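Notebook, bench 2
Monday, started 9:40

Carrying on with the Flikora trial. This is the two-arm garment kit from Ciltard that we have on loan through the end of December. Purpose of the entry is to get down what I did on setup and cloth handling before I write the summary for purchasing. Anyone else using the kit this week, please read the part on cables first.

What came in the quote, for reference:
Two arms with two-finger grippers
Wrist camera for each gripper
Head camera and mount
Narolus control software, one seat
Set of spare finger tips
Remote support for 7 weeks

The quote does not include a work surface. The Ciltard setup guide says any flat, non-glossy top will do, and recommends a fabric cover for cloth work so the fingers can press down a little without marking anything. We are using the gray fabric one. I have no complaints about it so far. The weave has enough grip that a shirt stays where you drop it, and plain gray is easy on the cameras.

Power-up. Arms homed on the first try. Narolus took longer to find the left wrist camera than the right. I unplugged the left connector, plugged it back in, restarted the software and it came up. Same thing happened last week. I have written to Ciltard asking whether this is a known issue with the software version we have (the one that shipped with the kit; I have not taken the update yet and don't want to in the middle of a trial).

Cables. The wrist camera cables run down past the gripper on the outside. They need slack for the full wrist rotation and the guide is vague on how much. On Friday's setup the right one pulled tight at the end of the rotation. I re-tied it lower down and ran the wrist through its range at slow speed before doing anything else. Do the same if you change the ties. Also, the small wires at the right camera are exposed. I would like a proper cover there before we sign for anything. Added to the list of questions.

Garments. The Safavi test set we bought for the towel work is all flat rectangles and the kit does well on those, so there is not much left to learn from them. For this round I wanted clothing, with sleeves, trim and big printed numbers. Red jersey first, number 23 on it. Put down loose at the left side of the table, partly folded, no attempt to make it neat. Grippers open and empty to start.

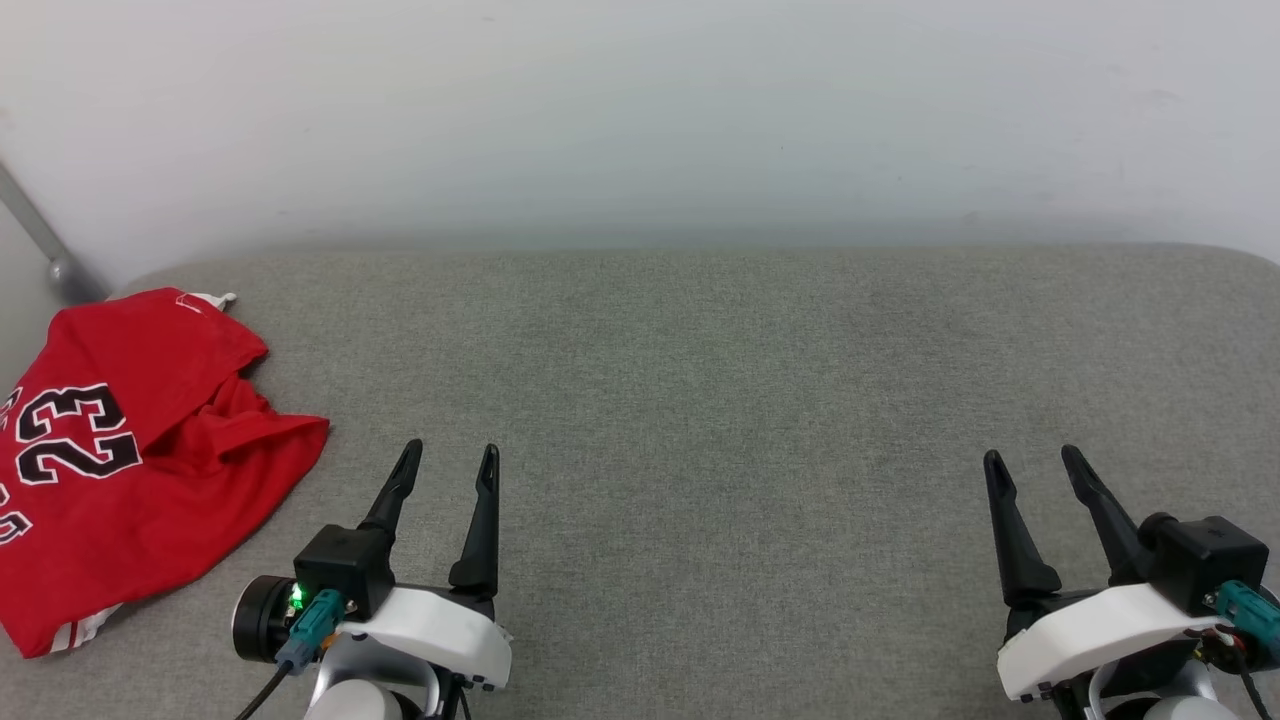
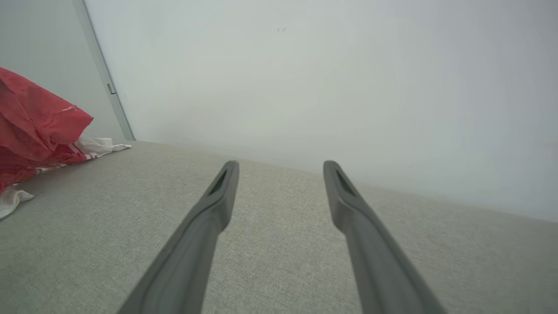 Head camera first, then a wrist camera.

Settings for this round: speed limit 300 mm/s, grip force at the default, both arms enabled. The folding routine in Narolus is called "Garment, general." There is a separate one for towels and it should not be used on anything with sleeves. I tried that on Friday out of curiosity and had to stop it.

Notes on how the routine works, so I don't have to look it up again. It looks at the cloth through the head camera, picks an edge or corner, and sends the nearer arm. The wrist camera takes over for the last stretch. The second arm only comes in after the first one reports a grasp. You can see the chosen grasp point on the control screen before the arm moves, and there is a setting that makes it wait for an OK. I have left the wait on. It makes everything slower, so none of my times should be compared with the ones in the Ciltard brochure.

Where I think the kit will have trouble is trim. A white edge on red cloth is a strong line, and the software likes strong lines. On the practice shirts it chose printed lettering as an edge more than once, and the fingers closed on the middle of the chest. The shirt still came up, but as a bunch. Support told me this can be tuned with a slider named "edge confidence." The slider is in the advanced tab, which our seat does not show. Asked for access.

Log. The counter in Narolus stands at 273 grasp attempts since installation, all operators together. It does not separate towels from clothing and it counts an attempt you cancel at the OK prompt the same as one that misses. That makes the success rate on the summary page useless for us. I am keeping my own sheet in the shared folder, one line per attempt: garment, arm, grasp point, result. Please use it.

Finger tips. The standard tips are slim and round off at the end. They slide under a hem fine on a firm table. On the fabric cover they can catch in the weave if the approach is too low, so I raised the approach height by 2 mm. Don't set it back without telling me. The spare tips in the box are the same shape. A softer tip is listed in the catalog as an extra and I have asked for a price.

Things I like: arms are quiet, stop button is easy to reach, recovery after a stop is quick and does not need a new homing. Calibration is short. The printed guide is better than the online one.

Things I don't: one software seat is not enough for a shared bench. No garment-level statistics. The camera connection problem on the left. The advanced tab.

Still to do
Run jersey with sleeves tucked, then sleeves out
Same jersey turned inside out, to take the number out of play
Export the wrist camera recordings before the disk quota hits
Chase Ciltard on the connector, wire cover, soft tips, second seat

Breaking for lunch. Bench is left with power on and arms disabled. Please leave the approach height and the cable ties as they are.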